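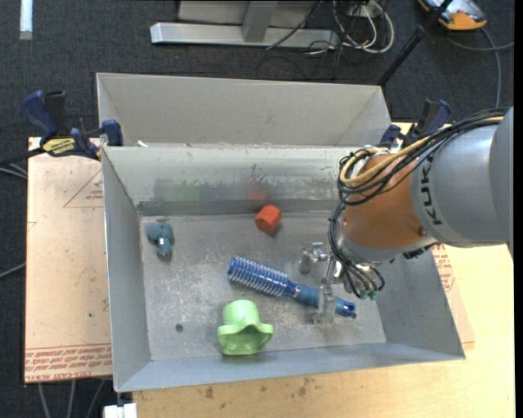
Grevov stellt Sortierung von Retouren auf Metallwannen um

28. Februar 2020

Der Versandhändler Grevov ersetzt in seinem Retourenlager Tremmont die bisherigen Kunststoffkisten für lose Kleinteile durch offene Blechwannen mit schrägen Seiten. Die Umstellung betrifft den Bereich, in dem unverpackte Artikel aus Haushalt, Körperpflege und Spielwaren gesammelt und anschließend einzeln den Warengruppen zugeordnet werden. Sie soll im März abgeschlossen sein.

In den Wannen liegen Gegenstände, die weder in der Form noch im Material viel gemeinsam haben: eine blaue Rundbürste mit hellen Borsten, ein facettierter Block in Rotorange, ein hellgrünes Kunststoffteil mit gewelltem unterem Rand. Solche Artikel kommen nach Angaben des Unternehmens häufig ohne Umverpackung und ohne lesbares Etikett zurück. Sie lassen sich nicht stapeln und rollen oder kippen beim Transport.

Die schrägen Wände führen zu einem kleineren, ebenen Boden. Teile, die am Rand aufkommen, rutschen in der Regel nach innen und bleiben dort liegen. Bei den früheren Kisten mit senkrechten Wänden und gerippter Unterseite blieben schmale Gegenstände dagegen in den Ecken stehen oder verklemmten sich zwischen den Rippen. Betriebsleiter Leandro Pacheco nennt als Hauptgrund für den Wechsel die Zugänglichkeit von oben. »Ein Griff, der quer über zwei anderen Teilen liegt, kostet Zeit. Auf einer glatten Fläche liegt er meistens frei«, so Pacheco.

Als schwierig gelten vor allem Bürsten. Der Kopf ist rundum mit Borsten besetzt, in denen sich Fäden, Etikettenreste und kleinere Artikel verfangen. Das Lager hat deshalb festgelegt, dass Bürsten immer am Stiel entnommen werden und in einem eigenen Fach landen, bevor die übrigen Teile an der Reihe sind. Kleine Spielsachen mit abgerundeter Form bilden die zweite gesonderte Gruppe. Kantige Teile wie Blöcke und Bausteine folgen zuletzt, ihre Lage auf dem Blech verändert sich beim Sortieren kaum.

Gefertigt werden die Wannen vom Metallbetrieb Urquijo. Vorgesehen sind 600 Stück in einer einheitlichen Größe, von denen ein Teil bereits im Umlauf ist. Eine Lackierung der Innenflächen wurde geprüft und verworfen. In den Vorversuchen platzte der Lack an den Kanten ab, und die Splitter setzten sich an Textilien und Borsten fest. Das blanke Metall verkratzt zwar schnell, die Spuren gelten im Lager aber als reine Gebrauchserscheinung. Ausgetauscht wird eine Wanne erst, wenn sich ein Grat gebildet hat oder der Boden nicht mehr plan ist.

Einen Nachteil sieht die Qualitätssicherung in den Spiegelungen. Kräftig gefärbte Artikel erzeugen auf dem Blech verschwommene Farbflecken, ein roter Gegenstand nahe der Wand etwa einen rötlichen Schimmer. Wer Fächer nach Farbe vorsortiert, muss genauer hinsehen. Emiliano Lozano, zuständig für die Arbeitsplätze in Tremmont, hat daraufhin die Beleuchtung über den Sortierplätzen anpassen lassen. Die Leuchten hängen nun seitlich versetzt und sind mit Streuscheiben versehen – ganz verschwunden sind die Reflexe damit nicht, laut Lozano reicht es für den laufenden Betrieb aber aus.

Zur Erprobung liefen 23 Wannen über den Winter im Normalbetrieb mit. Erfasst wurden in dieser Zeit 2.987 Einzelteile, die nach Warengruppe, Fundlage und Zustand protokolliert wurden. Beschädigungen durch den Kontakt mit dem Metall traten nach Darstellung von Grevov vor allem bei dünnwandigen Kunststoffartikeln auf. Diese sollen künftig vorab aussortiert und weiterhin in weichen Einsätzen gelagert werden. Die Einsätze stammen vom bisherigen Kistenlieferanten Clenunard, der Vertrag wurde entsprechend verkleinert.

Geändert wurde auch die Füllmenge. Statt die Behälter bis zum Rand zu beladen, gibt die neue Arbeitsanweisung eine einzige Lage vor, bei der die Teile nach Möglichkeit mit Abstand liegen. Die Zahl der Behälterwechsel steigt dadurch. Im Gegenzug entfällt das Umschichten, das bisher an jedem Platz anfiel, sobald ein sperriger Artikel obenauf lag. Die Reinigung erfolgt trocken mit Besen und Tuch, bei Flüssigkeitsresten mit einem milden Mittel.

Die alten Kunststoffkisten bleiben vorerst im Bestand und werden für Textilretouren genutzt. Über eine Ausweitung auf weitere Standorte will Grevov nach Abschluss der Umstellung entscheiden.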